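Folding Friday at the Semeniuk Room
08/03/2019

Hello again! I promised everyone a proper gallery from our folding get-together and it has taken me a while to sort through them all, so thanks for your patience (and for the reminders, Rohani, all six of them). The theme was dark blue tops. Anyone who has tried to fold a thick long-sleeved thing so that it stays folded will know why we picked it!

We put the green sheet over the big table again, partly so the clothes slide less and partly because navy shows every crumb. I think it looks lovely and I'm keeping it.

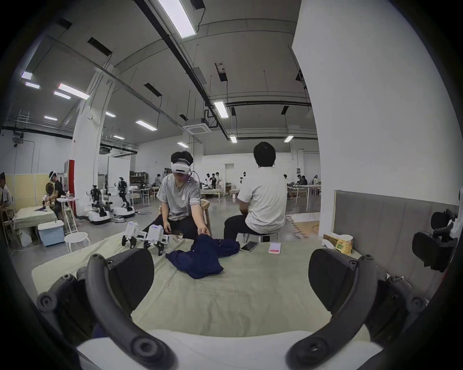 My own method is to start with the sleeves. Get them out from under the body before you do anything else, give each one a good tug, and only then think about corners. Chaimae does it the other way, body first and sleeves last, and we have argued over this since September. Her piles are neater than mine, I'll admit that much.

Once you've got one long straight edge you're more than halfway there. Everything else gets lined up to it. 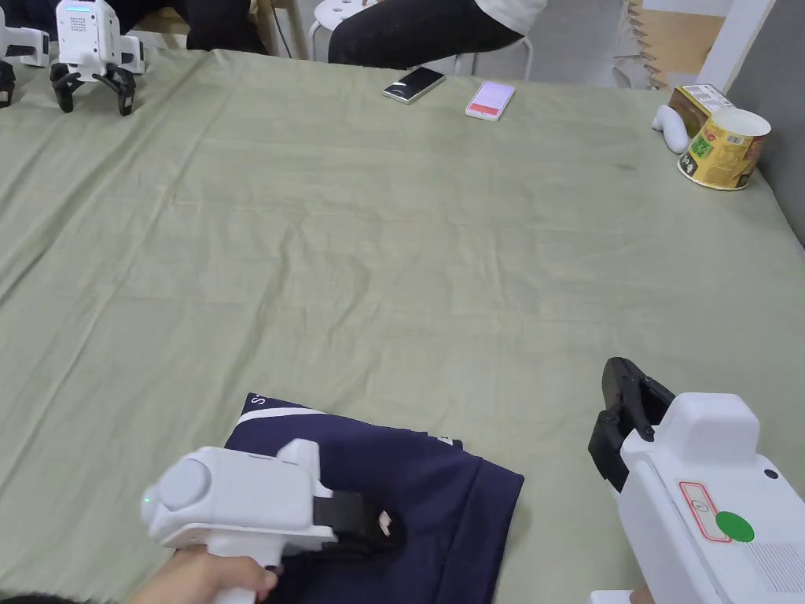 Jesmont Home Skills Club – Laundry & Linen Group

I love a straight edge. Darius says I go on about it too much, but he was the one who came back from the tea break and redid his whole pile, so I rest my case.

Fleecy fabric is harder, I'd say. It's springy and it bunches up on one side while you're fussing with the other. Spread it out wide, sleeves and all, and take your time.

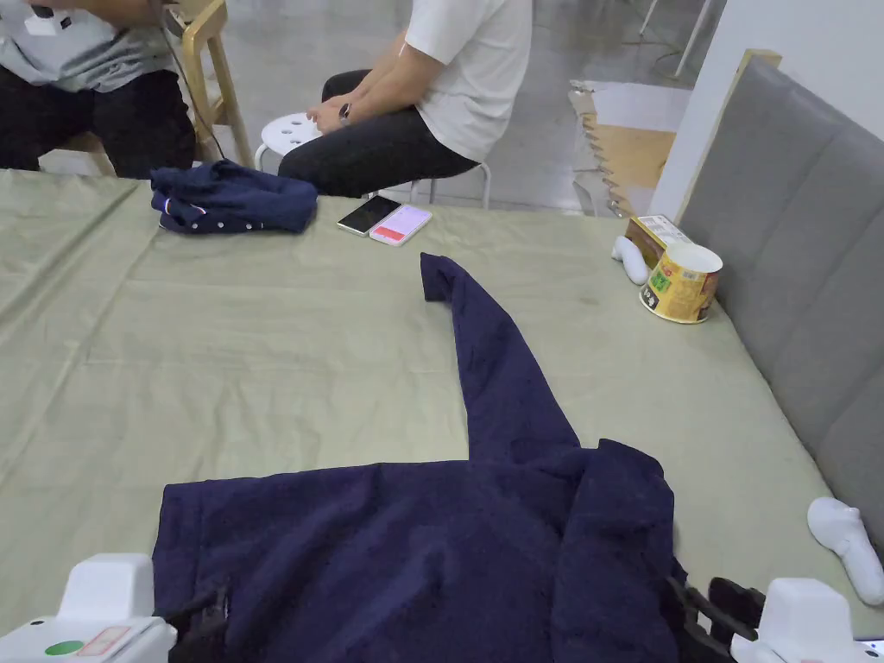 One sleeve up, one top waiting its turn, and a yellow paper cup on the side.

If it goes wrong, pick the whole thing up and start over. I used to pat and poke at the wrinkles for ages and it never helped. Now I take both sides, lift, pull it tight and lay it down fresh – so much quicker.
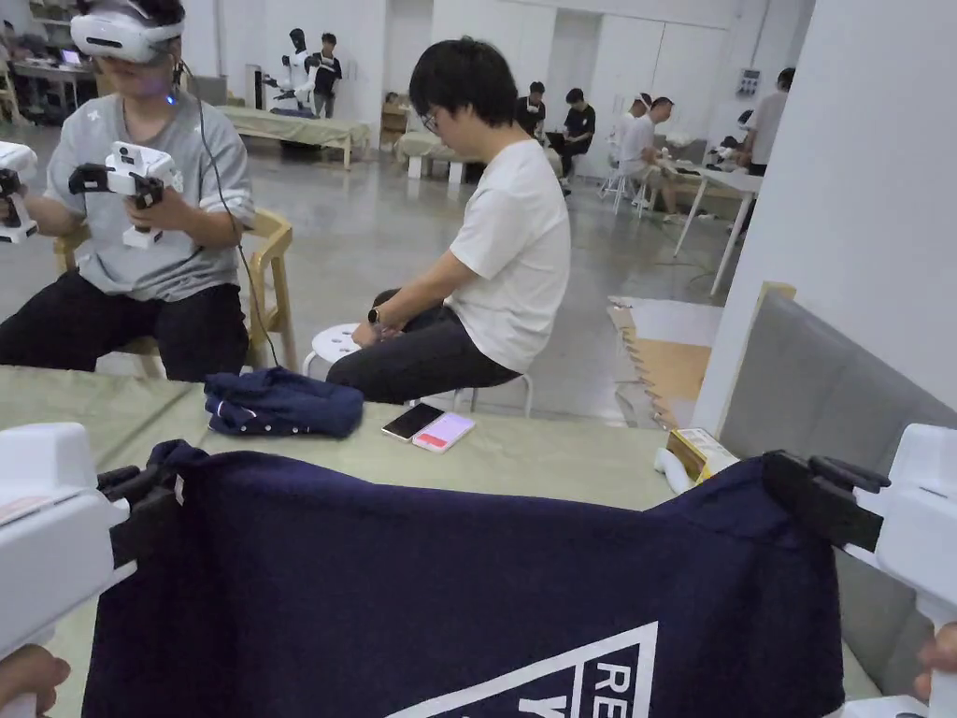
Deividas wants us to do fitted sheets next, and I have told him I'm not ready. We'll probably try towels first, then pillowcases, and see how brave we feel. The Mukville group has asked to join us too, so we may need the bigger room and 18 chairs. Doors open at 10 as usual, and please bring something of your own to fold!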